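Chapter 7
Caring for Knitted Fabrics 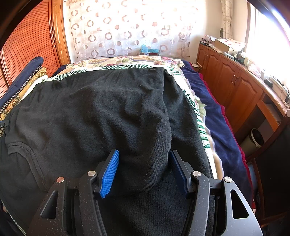 Knitted cloth behaves differently from woven cloth because of the way its yarn is arranged. In a woven fabric, two sets of threads cross each other at right angles and lie nearly straight. In a knitted fabric, the yarn runs in loops, and each loop is held in place by the loops above, below and beside it. When the cloth is pulled, the loops change shape before the yarn itself comes under strain, and this gives knitwear its stretch. The same looseness lets a knitted garment settle into soft, rounded wrinkles when it is spread on a bed, where a cotton shirt would show sharp creases. It also leaves short fibre ends near the surface, and these catch dust and stray fibres from other clothes. Pale lint on a black garment is the most familiar result.

This chapter deals with the washing, drying, pressing and storing of knitted garments. It assumes that you have read Chapter 5, on fibres, and can tell wool, cotton and acrylic apart by the burning test and by the label. Methods of repair are left to Chapter 8.

After working through the chapter you should be able to:

name the main parts of a knitted loop and explain how they affect stretch
choose a washing method suited to the fibre and the weight of the cloth
dry a garment flat so that it keeps its measurements
remove lint and pills without thinning the fabric
fold and store knitwear for a season or longer

7.1 The structure of a knit

Take any plain jersey garment and look at the right side through a magnifying glass. You will see columns of small V shapes. Each column is called a wale, and each row running across the cloth is called a course. On the wrong side the V shapes are replaced by short curved bars. A fabric of this kind curls at its cut edges, towards the wrong side at the sides and towards the right side at the top and bottom.

Rib fabric is made by setting wales of face loops beside wales of back loops. The back wales sink behind the face wales, so the cloth draws in across its width and springs back after it is stretched. For this reason ribbing is used at cuffs, waistbands and necklines. Fine ribbing may also be used for a whole garment that is meant to follow the body.

Rib loses its spring when it is stretched while wet and left to dry in that state. Heat makes the damage worse. A neckline that has been hung from a peg, or pulled over the end of an ironing board, will often stay wide, and further washing will not bring it all the way back.

7.2 Lint and pilling

Lint and pills are often spoken of as the same thing, but they have separate causes. Lint is loose fibre that has come from somewhere else, usually towels, bedding or paper tissues. It rests on the surface and can be brushed off. Pills are small balls of fibre that belong to the fabric itself. They form where the cloth rubs, most often under the arms and at the sides, and they are tied to the surface by a few fibres that have not yet broken.

Soft yarns with little twist pill sooner than hard, tightly twisted ones. In a wear test carried out for the Vostberg mill on its Nenia range, jersey samples were given 772 rubs against a plain wool cloth. The loosely twisted samples had pilled over most of the rubbed area by the end. The tightly twisted ones showed a slight haze and few pills.

To remove lint, use a clothes brush with soft bristles and work in one direction, along the wales. Sticky rollers are quick, but some leave a trace of gum that collects more dust later. To remove pills, lay the garment on a firm surface and use a comb or a battery shaver with very light pressure. Do not pull pills off by hand. Pulling draws fresh fibre out of the yarn, and new pills form in the same place.

7.3 Washing

Turn the garment inside out and fasten any buttons. Wash dark colours apart from towels and other pale articles that shed. Wool should be washed by hand or on a wool programme at 30 degrees, in a detergent made for the purpose. Cotton knits will stand a warmer wash, though dark cotton keeps its colour longer at the lower temperature. Fill the machine loosely, as crowded clothes rub against each other.

Do not wring a wet knit. Press the water out against the side of the basin, lift the garment with both hands underneath it, and roll it in a dry towel. A heavy jersey may take up some 70 per cent of its own weight in water even after pressing, and if it is held by the shoulders this weight will lengthen it.

Activity 7.1

You will need two squares of cotton rib, each 19 cm across, a basin of warm water and two towels. The rib sold by the metre as Manalo or Arnon is suitable. Wet both squares. Lay one flat on a towel and pat it to its first size. Peg the other by one edge and let it hang. When both are dry, measure each square along the wales and along the courses, and enter the results in your notebook. Keep the squares, as they will be needed again for the pressing exercise in section 7.5.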